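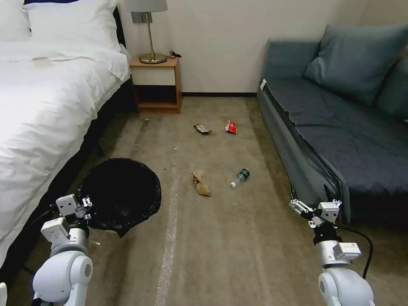

Why does an empty bedroom sound louder than the same bedroom once it is furnished?

Bare plaster, glass and hard flooring return most of the sound that strikes them, so each word or footstep is heard together with a long train of reflections. Carpet, bedding and upholstery take energy out of those reflections, and the level in the room falls even though the source has not changed.

Chapter 6
Sound in Small Furnished Rooms

6.1 Scope of the chapter

Chapters 4 and 5 dealt with large halls, where sound can be treated as evenly spread through the air and where the designer chooses most of the surfaces. Small rooms in homes are different on both counts. Their dimensions are close to the wavelengths of low-pitched sound, and their surfaces are mostly chosen by the occupant for reasons of comfort or price. A large share of the absorption in a typical bedroom comes from goods that appear on no building drawing.

The chapter covers the decay of sound in rooms with soft furnishings (6.2 and 6.3), the behavior of the same rooms at low frequencies (6.4), and methods of measurement (6.5). Sound passing between rooms is left to Chapter 7. Readers often confuse the two subjects. A thick carpet shortens the decay of sound within a room and reduces the impact noise of footsteps at the floor below, but it does very little to keep speech from passing through the wall.

6.2 Absorption and decay

The absorption coefficient of a material is the fraction of incoming sound energy that it does not return to the room. It runs from zero for a perfect reflector to one for an open window. Multiplying the coefficient of each surface by its area in square meters, and adding the products, gives the total absorption A. With V for the volume of the room in cubic meters, the reverberation time T in seconds is

T = 0.161 V / A

Take a bedroom 4.9 m long, 3.5 m wide and 2.45 m high. Its volume is 42 cubic meters. With painted plaster walls, a plaster ceiling and a sealed wood floor, the total absorption at middle frequencies may be as low as 3 square meters, which gives a reverberation time of 2.25 s. Speech in such a room is unpleasant and, at a distance, hard to follow. If carpet and furniture raise the total to 13.5 square meters, the time falls to 0.5 s.

The formula assumes that sound arrives at every surface from all directions with equal strength. A furnished bedroom meets this condition poorly. Most of the absorption lies on or near the floor, while the upper walls and ceiling stay hard. Sound traveling back and forth between two bare walls above furniture height can outlast the rest of the field, and the measured decay will then show two slopes – a steep early part and a shallow late part. The formula predicts neither slope very well.

6.3 Soft furnishings as absorbers

Carpet, curtains and bedding belong to the class of porous absorbers. Air moves in and out of the spaces between fibers, and friction turns part of its motion into heat. The amount of heat is far too small to notice. Three properties govern the result: the thickness of the layer, its resistance to air flow, and its distance from the hard surface behind it.

Thickness sets the lower limit of useful performance. A thin carpet on a solid floor may absorb half or more of the sound at 4000 Hz and almost nothing at 125 Hz. The air next to a rigid surface cannot move in and out of it, so a thin layer fixed there has little motion to work on unless the wavelength is short. Curtains hung clear of the wall perform better than the same cloth laid flat against it.

Beds are the largest porous absorbers in most homes. The mattress supplies depth, and the covers add surface area. A cover that hangs down over the side exposes more of its fabric to the room than one that is tucked in, although the effect on total absorption is modest.

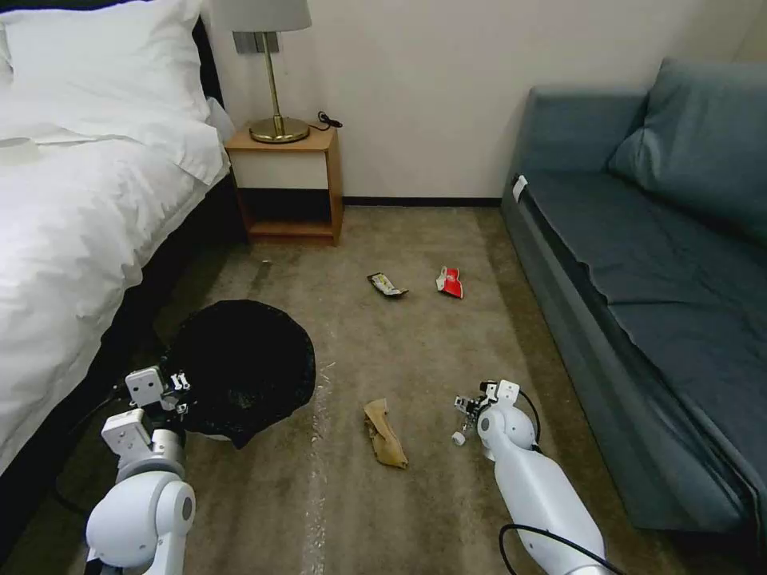
Figure 6.1. Bed with an overhanging duvet, next to a wooden nightstand.

Published coefficients for beds are scarce, and those that exist are usually stated per item in place of per square meter. Care is needed when mixing the two forms in one table. The item value already includes the sides of the bed, and the floor beneath it should be left out of the carpet area only if the bed base is closed.

Small hard furniture is often ignored in the calculation. This is reasonable for absorption. Such pieces do scatter high-frequency sound, however, and scattering brings the room closer to the even field that the formula requires.
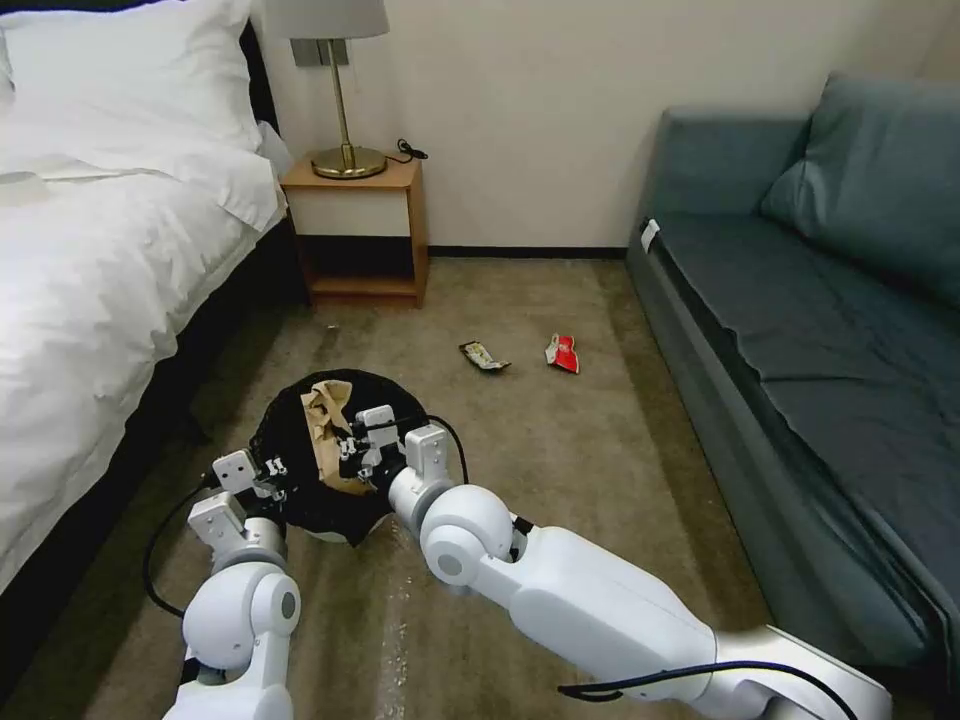 Figure 6.2. Soft and hard furnishings side by side: bedding, pillow and nightstand.

6.4 Low frequencies

At low frequencies the idea of a steady decay gives way to that of separate room modes. A mode occurs where sound reflected between surfaces reinforces itself. For two parallel walls a distance L apart, the modes fall at whole multiples of c/2L, where c is the speed of sound, taken here as 343 m/s. Along the length of the bedroom in 6.2 they lie at 35, 70 and 105 Hz, and so on upward. The first mode between floor and ceiling also lies at 70 Hz, an overlap that follows from a length exactly twice the height. Two modes at one frequency tend to make that note stand out, and room proportions of this kind are best avoided where music will be played.

Soft furnishings do little to control these modes. Light wall panels that bend under sound pressure are more effective, and in older timber houses they may supply most of the absorption below 125 Hz.

6.5 Measurement in occupied homes

Laboratory values must be checked against rooms in use. The Stimham survey, led by Rainer Pfeiffer, recorded decays in 623 bedrooms with the furniture left as found. Its procedure is followed in this chapter: two source positions, both in corners, and microphone positions at least 1 m from any wall. Data from the Otska and Varkiren districts are tabulated separately in Appendix C, as the houses there have solid masonry walls.

Problems 6.1 to 6.4 use the Stimham procedure. Before attempting them, the reader should review the definition of decay rate in Section 4.3.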